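Sutherland Street Snack Swap: Frequently Asked Questions
Last updated 23 June 2023

What is the swap?
Once a month, people in Prerkville bring snacks they can't get at the Pememano supermarket and trade them for snacks other people can't get there either. It started as four neighbors with too many licorice coins. We now have 80 members and, thankfully, fewer licorice coins.

Do I have to live in Prerkville?
No. We have regulars from Jitik who drive 26 miles each way for rice crackers. We have stopped asking them about it.

How does trading work?
Bring up to ten sealed packages. You get one token for each, and each token buys one package off the tables. A bag of chips and a bar of fancy chocolate both cost one token. Yes, this is unfair. We tried a points system in March and it took longer to explain than to run, and two people are still not speaking.

Can I bring homemade food?
Please don't. Alun Rowlands makes a very good fudge and he can't bring it either, as he will tell you.

What about things past their date?
Check the date before you leave home. Some countries print the day first, some the year first, and some print the day it was made, so a package can look three years dead and be perfectly fine. If you can't work it out, ask at the door. Syahrul Siregar reads more date formats than the rest of us put together and enjoys being consulted.

I can't read the label. Is that a problem?
Only if you have an allergy, in which case it is a big one. Phone translation apps do a fair job on ingredient lists and a terrible job on flavor names – one of our members spent a week believing she owned a bag of "angry aunt." Anything we can't confirm as nut-free goes on the far table, and we mean far.

Do you take fresh fruit, cheese or meat snacks?
Fruit and cheese, no. Jerky is fine if it's sealed and shelf-stable. Opened jerky has been attempted and will not be attempted again.

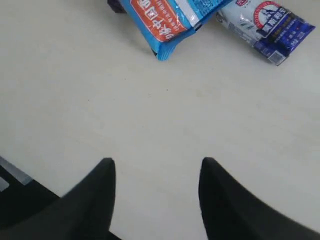 Packages on the table, one with a Chinese label in orange-red.

What does it cost?
Membership is $59 a year, or you can pay $5 at the door. The money covers the hall, the tokens and the tape. We go through a lot of tape.

What happens to the leftovers?
They go into the bin marked "Next Time." If nobody has taken an item after three swaps, whoever brought it has to take it home and think about what they did.

Can I bring my kids?
Yes, with an adult. Children get tokens for what they bring, same as everyone, and drive a harder bargain than most.

Where do I park?
Behind the hall, off Sutherland Street. The gate code is 3106. Please close the gate after you, even if you're only going to be a minute.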